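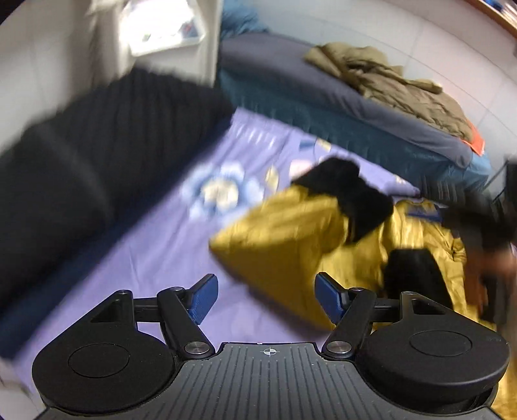

September, Skukar dye bench, notebook 2

Started 8.40 with tea and low hopes. Still chasing the lavender that drifts to grey in the wash. Wilma Verstraete thinks it's the water. I think it's the Prastico fixer, mostly as I was the one who argued against buying it.

Cut fresh swatches from the plain cotton, same bolt as last time, and weighed everything twice after the business with the decimal point. Dye bath made up to 1,000 ml. Stirred by hand, the stirrer being away for repair again, where it seems happiest.

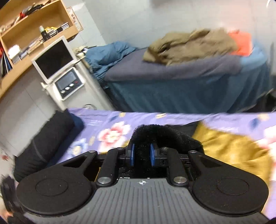 Wash test

Batch A, Prastico fixer, tap water: grey by the third wash. A respectable grey, if you were after a school sock.
Batch B, Prastico fixer, filtered water: grey by the fourth. Wilma calls this a result.
Batch C, Phromma fixer, tap water: held its colour, but stiff enough to post through a letterbox unfolded.

Rinse meter read 1,337 at the start and 2,804 at the end. Units are on the label, and the label fell off in July. Noted anyway for whoever finds it behind the sink.

Rang Tirkex about a softer grade of fixer. They will send a sample once I fill in a form asking how I heard of them. I have been buying from them for six years.

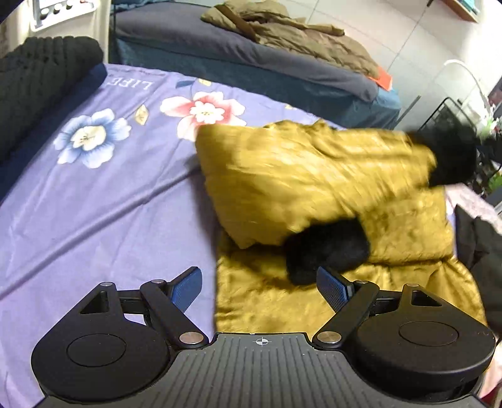 Put down "word of mouth". Meanwhile C goes back in with half the fixer and a longer rinse, and Wilma gets one more filtered batch, on condition that she washes up. Swatches drying on the rack, left to right A, B, C. Please don't tidy them.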